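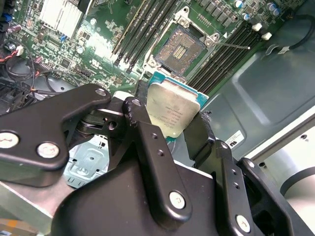

boardswap_ty wrote:
Has anyone else here run the Trenus gripper kit past the 30 day trial? We have had one on the bench since March, doing CPU swaps on pulled server boards. It is the linkage version, all flat black plates with pivot pins and hex-socket screws. What I like is that it can take the processor by its sides and leave the top of the lid clear, so you keep a view of the socket from the wrist camera while the load plate is up and the pins are exposed. What I don't like is the price of the service plan. I have to tell my boss yes or no on the purchase and would like to hear from people who paid for it.

Posted 04/02/2025

rackmonkey60
We bought it. Two units. One is fine and one went back for a sticky pivot. Trenus turned it around OK but we paid shipping one way. Read the plan before you sign, shipping is in there and it is easy to miss.

lowpinch
I would not put that thing near an LGA socket. Bent pins on a server board cost more than a month of a tech's time. We use the Revach vacuum head. It picks up on the lid, goes straight down, lets go. No fingers next to the socket at all.

boardswap_ty
We looked at the Revach. Half our CPUs come in with old paste residue and scuffs on the lid and the cup would not seal every time in the demo. Cleaning first adds a step. What do you do about that?

lowpinch
We clean first. It's a step, yes. You have to clean them anyway before they are resold.

gantryfan
Depends on the angle for me. In your picture the CPU is tilted and its edge is right at the lower lip of the socket area. Is that how the Tatden software brings it in, or are you driving by hand? I would want it level before it gets that close to the pins.

boardswap_ty
Driving by hand. I have not paid for the Tatden add-on. With the stock software you get jog control and saved positions and that's all. I level it out over the socket and then lower. Slow, but I'm not comfortable letting it run on its own yet.

rackmonkey60
Tatden is worth it if you do the same board all day. If you see a different board every hour, skip it. Teaching a new board took us 60 minutes the first time and it never got much under that.

oldsolder
Am I the only one who thinks this is a lot of money to do what a hand does in a few seconds? A plastic pick-up tool is a couple of bucks.

gantryfan
It's not for one board. If you are doing pallets of them it starts to make sense.

oldsolder
Pallets, maybe. I'd still want to see the pin damage numbers from somebody who isn't selling it.

boardswap_ty
Ours so far is 4 boards with bent pins, and 2 of those I think came in that way. We did not inspect incoming sockets until I started asking for it, so I can't prove it.

lowpinch
Still 4 more than I would accept on a trial.

partsbin_kel
If you keep the Trenus, look at the Bassey finger pads. Thin, soft, they go on with the same screws. The stock fingers left marks on the edge of the substrate on some of ours. With the Bassey pads we stopped seeing that. You will need to redo your saved positions after you fit them.

boardswap_ty
Did not know those existed. Do they fit the kit with the row of small holes along the right finger plate?

partsbin_kel
Should, ours has those holes too. Check the part number with Bassey before you order, they don't take returns on opened packs.

rackmonkey60
Also ask Trenus to extend the trial. They gave us another 30 days when we asked in writing.

boardswap_ty
Will do. I'll order one set of pads, ask for the extra days and post what we decide.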